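Subject: Re: [cell-planning] Second bench, budget lines for May
From: Evanthia Katsaros
To: cell-planning list

Ermira Petek wrote:

> Before I send the form up I need to know what the second bench is
> meant to include. The Stergiou quote covers two arms, two mounting
> plates and grippers. It says nothing on cabling, spares or the table.
> Can we reuse the Plurkside list as it stands, or has it drifted?
> Also, does the 125 for finger pads cover one set or a pair?
>
> Ermira

It has drifted. Please don't reuse it as it stands. The Plurkside list was written when we were planning for a single arm, and whoever doubled it doubled the wrong lines. Corrections below, in the order they come on the form.

Arms and plates. Leave as quoted. The plates should be on the same order as the arms, otherwise they arrive on a separate delivery and the arms stay in their boxes. Stergiou give a lead time of 6 weeks for the arms and won't commit to one for the plates unless they are ordered together.

Grippers. Two-finger parallel, one per arm, same model on both sides. I know Kuker offered a cheaper unit for the second arm. Mixing them means two sets of finger pads in the drawer and two sets of grip settings to maintain, and the saving goes on the first afternoon somebody loads the wrong one. The 125 is for a pair of pads, one gripper's worth, so put it down twice, then twice again for spares.

Table. Same footprint as the first bench, both bases along the far edge. The work is small electrical parts: push-button switches, terminal blocks, emergency-stop buttons, the enclosures they go into. Both arms have to reach the middle, and the parts need somewhere to lie on either side of it.

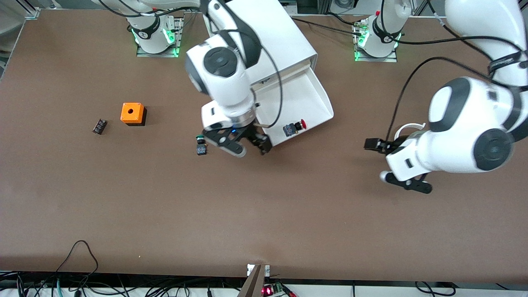
Cabling. This was left off the old list altogether and came out of consumables, which is why consumables ran over. I would put in 280 for cable, guides and clips, as its own line. Ask for the longer wrist cables. The standard length is enough for one arm working straight ahead and short for an arm that has to come across.

Parts for handling trials. Buy these from Stesitz and keep them off the capital form. They are cheap, they get scratched, and finance will want asset tags on them if they appear next to the arms. A mixed order of switches and terminal blocks will do, with a few of the enclosures. Please don't let them substitute a different switch body without asking. A change in body width means new pick positions.

Trays. No line needed. We can make do with shallow boxes until the layout has settled.

Two things I can't answer. I don't know whether the service contract on the first pair extends to a second bench at the same address, and I don't know if the supply in that room is good for another 2 controllers. The first is a question for Stergiou. For the second I have asked the building office and will post the reply here when it comes.

If the form has to go before then, send it with the electrical line marked "to be confirmed". It has been accepted that way before.

Evanthia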